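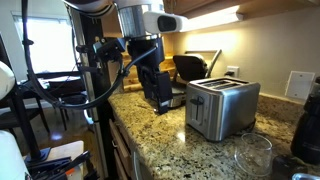
Fouzia Butt

February, bread notebook, started at 6.40 in the morning with the first tea

Right, the rye. I said I'd write this one up properly so that Saqib stops asking me what I changed, and then of course I changed three things at once, so sorry, Saqib.

The starter came out of the fridge last night looking sulky. Grey liquid on top, smell of nail varnish, the usual when I've left it too long. I poured the liquid off, kept a spoonful and fed it with the Droltham flour (the dark one, the bag Farzana brought back) and warm water. By bedtime it had a domed top and smelled like apples again! I really thought I'd killed it this time.

Dough went like this:

- 220 g of the fed starter
- dark rye and strong white, half and half by weight
- 8 g salt
- water by feel, which I know, I know, is no help to anyone

On the water: I started with what we used in the last batch and it was far too stiff. The Droltham stuff drinks more than the Mudia flour did. I kept adding a splash and stirring and waiting, and in the end it was more like thick porridge than dough, and I think that's where it wants to be. Next time I'll weigh the jug before and after. Khurram has told me this twice already — yes, Khurram, I've written it down now.

No kneading, just a wet spoon and a good beating for a few minutes. Straight into the tin, top smoothed with wet fingers, flour sifted over it. I left it until there were cracks in the flour and small holes starting to show, and that took much longer than I'd planned. I was cross by then and wanted my lunch.

Oven as hot as it goes to begin with, then turned right down after the first ten minutes. I took it out when a probe in the middle said 91, and I'm wondering whether that was too soon. Irfan swears by going several degrees higher for anything with this much rye in it, and having cut the loaf I suspect he's right (don't tell him). The crumb is a bit gummy in the bottom third. Not raw, just sticky on the knife.

Flavour is lovely though. Sour but not sharp, a bit of malt, and a proper dark crust that fights back. I had the first slice plain and the second toasted with too much butter. Toasting hides the gumminess completely, so if the next one goes the same way we eat it as toast and say nothing.

Things I still don't know:

Was it the bake or the proof? Both could give that sticky base. I could bake two small tins from one dough and pull them at different temperatures, if I can find the second tin. Farzana, do you have it?

Does the caraway need crushing? I put it in whole and got a mouthful of nothing, then a mouthful of all of it.

Hayat's recipe card says to wrap the loaf in a cloth and leave it a full day before cutting. I lasted two hours. So there's another thing I changed, which makes four, and I'll wrap the other half now and have a slice tomorrow to compare.

Starter fed again and back in the fridge. Need more rye before the weekend, and salt.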